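Equipment budget (robotics)

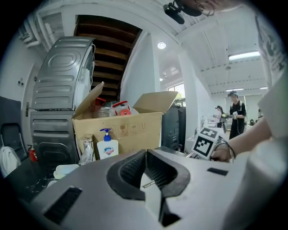
Vol. 4, p. 637

An equipment budget is a plan of the costs for a robot work cell before anything is bought. It covers the gripper, its fingers, cables, printed markers and the everyday goods used in trials, such as bottles and boxes. In the Bivdale method, described by Narendra Semwal, spare fingers are a separate line, and any item over $2,000 needs 2 written offers. Training hours are entered last.

See also: Celtar; Purchase plan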